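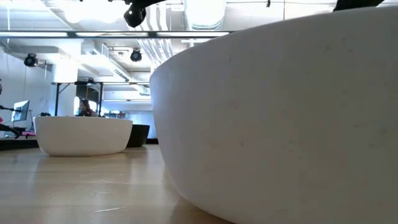 Wirnden bowls go on sale in November, seconds first

Oct 26, 2020

Wirnden, the small tableware outfit on Trukmont Street, will start selling its first run of bowls next month. White ones in two sizes, and a black one. Seconds go first, full-price stock after that.

The run is 314 pieces. Owner Nighat Memon had planned on 900 but the big size kept warping in the kiln over the summer and the order got cut back. "We lost most of August to one bowl," she said on the phone Friday night's firing crew were still cleaning up from. Small bowls were fine from the start.

All of it is matte glaze. The big white has gray flecks in it, no two the same, and Memon says people should expect that and please not send them back for it. The small one is plain white, wide and shallow, flat rim. Black is the small shape only for now. A big black is "maybe spring, dont hold me to it."

Seconds table will be set up inside the front door at Wirnden, mornings only, until it's gone. Small bowls $10, white or black. No price yet on large seconds. Limit of 3 per person on the smalls. Cash or card. Bring your own bag or box, newspaper is provided for wrapping.

Masks on, and only a few people in the room at a time, so there may be a line down the steps. The side door on the alley is for pickups and not for the sale.

What counts as a second: pinholes, a bit of wobble, glaze thin at the foot. Nothing cracked is being sold. Thắng Quách, who runs the kilns, went through the whole lot himself and pulled anything that rang dull when tapped.

Full-price bowls will be at Gilani, the kitchen store by the post office, and nowhere else this year. Arsalan Jatoi, the buyer there, took the smalls right away and needed talking into the big one. He's worried about shelf depth. He has since moved the stock pots.

He wanted to know if the big bowl is any good for bread dough. Wirnden's answer is yes, it's heavy enough to stay put while you stir, but let it come up to room temperature first if the kitchen is cold. Salad, popcorn, fruit, all fine. Dishwasher OK for all three. Microwave OK for the smalls. The big one won't fit in most microwaves anyway. Not for the oven or the stovetop, any of them.

The bowls will scuff if they are stacked dry and slid around, black shows it worst. A paper towel between them helps. Metal whisks can leave gray lines on the white, and baking soda on a damp cloth gets most of those off.

Still no plates. Memon said plates are being tested and she would rather not talk about teh plates.

Holds and pickup questions go to Bit-na Bae at the Wirnden front desk, afternoons. No holds on seconds.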